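Step 3. Fitting the Piltby carpet edging

I always sweep the doorway first, as grit stops the tape sticking. Measure the gap, mark your Piltby strip at 485 mm (or whatever your door needs) and cut it with a fine saw. Mind your fingers, please – the cut end is sharp!

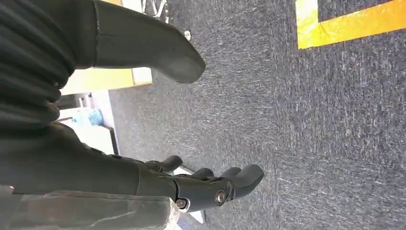

Now lay the strip over the join and press from the middle outwards. I count to twenty on each bit. Tuck any stray carpet loops under with a blunt knife.

Note: the short pack only holds 340 mm.

Caution: keep off the strip overnight, then go on to step 4.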